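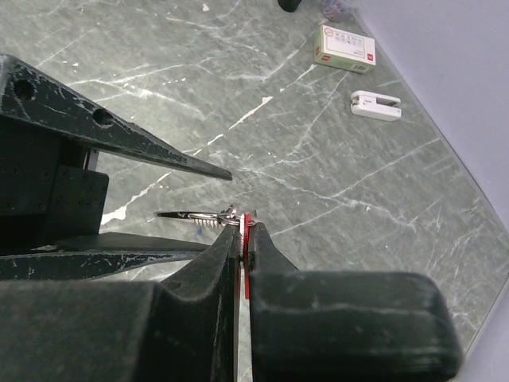
Unit 4: Natural Stone and Its Imitations in Interior Surfaces

Course: Materials for Interiors I
Instructor: Fiifi Bonsu
Handout revised 22 March 2025

Purpose of this unit

Students completing Unit 4 should be able to tell the main groups of decorative stone apart by simple tests, explain how veining forms, and write a short, accurate surface specification. The unit assumes that the reading for Unit 3 (timber and veneers) has been completed. The vocabulary for finishes introduced there is used again without further definition.

4.1 What is meant by "marble"

The word has two meanings, and much confusion in practice comes from mixing them. To a geologist, marble is limestone or dolomite that has been changed by heat and pressure until its grains have recrystallized. To the stone trade, marble is nearly any decorative stone that will take a polish and is soft enough to be worked with ordinary tools. Many stones sold as green marble are serpentinite, which has a different mineral makeup and behaves differently when set with water-based adhesives. Thin tiles of serpentinite may warp if they take up moisture from the back. Epoxy setting materials are commonly chosen for this reason.

In written work for this course, use "marble" only in the geological sense. Where the trade sense is intended, write "commercial marble." Where only the appearance is known, write "marble-patterned."

4.2 Veins and how they form

A vein is a crack or weak zone in the rock that was later filled with another mineral. White veins in dark stone are most often calcite. Veins tend to run in one main direction because the cracks opened under stress, and stress in rock usually has a direction. A second set, crossing the first, shows that the rock was stressed again at a later time. Where one vein cuts another, the vein that is cut is the older of the two.

Some patterns come from folding or flow of impure layers under heat. These patterns are softer at the edges and may fade gradually into the background color. Students should learn to distinguish the two on the sample boards before attempting Exercise 2.

4.3 Cutting and matching

The direction in which a block is sawn decides what the buyer sees. A block cut across its bedding gives long, fairly straight lines. The same block cut along its bedding gives a cloudy pattern with patches and broken outlines. The trade calls these vein cut and cross cut (or fleuri cut), although suppliers differ in their use of the terms, and a drawing should always be attached to the order.

Slabs cut one after another from the same block may be laid in several ways:

Slip match: each slab is placed in the same orientation as the last.
Book match: every second slab is turned over, giving a mirror image at the joint.
End match: the mirror image is formed at the top or bottom edge.
Random: no match is intended.

Book matching requires that alternate slabs be polished on opposite faces. This must be settled before polishing begins. In the Cumthorpe case, discussed in lecture, a lobby wall was drawn as book matched after 68 slabs had already been finished on one face. The wall was redrawn as slip matched, and the opening was moved to August.

4.4 Imitation and engineered surfaces

Imitation marble is an old practice. Painted marbling appears on Roman walls, and scagliola, made from plaster, glue and pigment, was widely used in churches and great houses from the seventeenth century onward. It should not be treated as a lesser craft. A skilled scagliola column can be hard to tell from stone by eye, though it is warmer to the touch.

Present-day products fall into four broad groups. Printed laminates carry a pattern on a paper layer beneath a clear wear layer. Porcelain slabs are fired clay bodies, commonly printed on the face. Engineered quartz is crushed stone bound in resin. Cast or cultured marble is mineral powder in resin, usually with a gel coat.

Three questions help in identification — whether the pattern repeats, whether it continues through the edge, and whether the surface feels cold. No single answer is enough. Some quartz products have veins that run through the full thickness, and a printed pattern may not repeat within one tabletop. Photographs alone are not accepted as evidence of material in any assignment for this course.

4.5 Finish and wear

Polished: reflective, shows the strongest color, and shows etching readily.
Honed: smooth and dull, with color somewhat lighter.
Leathered or brushed: slightly textured, hides marks well, holds dust in the low areas.

Etching and staining are separate faults. An etch is a chemical change in the surface, caused when an acid such as lemon juice or vinegar dissolves calcite. A stain is a foreign substance held in the pores. Sealers slow staining and do little to prevent etching. Students often confuse the two in the examination, and marks are deducted accordingly.

4.6 Surface and wall together

A tabletop or counter is seldom judged alone. Where it meets a wall, the color of the wall changes how the stone is read. A pale, cool wall will make a dark green-gray surface look darker and bring its white veining forward, while a warm cream may turn the same veins slightly blue by contrast. Samples should therefore be viewed beside the intended paint, under the intended lamp.

The joint also needs a decision. Walls are rarely straight, and stone does not bend. The usual choices are to scribe the stone to the wall, to leave an even gap and fill it with flexible sealant, or to cover the gap with an upstand. The drawing should state which is intended and give the sealant color.

Exercises

1. Using the Vumden sample board, record the finish, main color and vein direction of each piece. Do not name the material at this stage.

2. Repeat with the Plurkov board and add a reasoned opinion on the material. State which observation carried the most weight.

3. Write a specification of no more than 275 words for a counter in a small public reading room. Include finish, edge, joint at the wall and instructions for cleaning.

4. Read the Karamanlidis notes on scagliola (course reserve) and summarize the method of mixing in 200 words.

Assessment

Unit 4 is marked out of 100. Exercises 3 and 4 carry equal weight and together make up over half of the mark. Late work is handled under the rules given in the course outline. Sample boards may be consulted in the materials room during posted hours and must be returned to the rack from which they were taken.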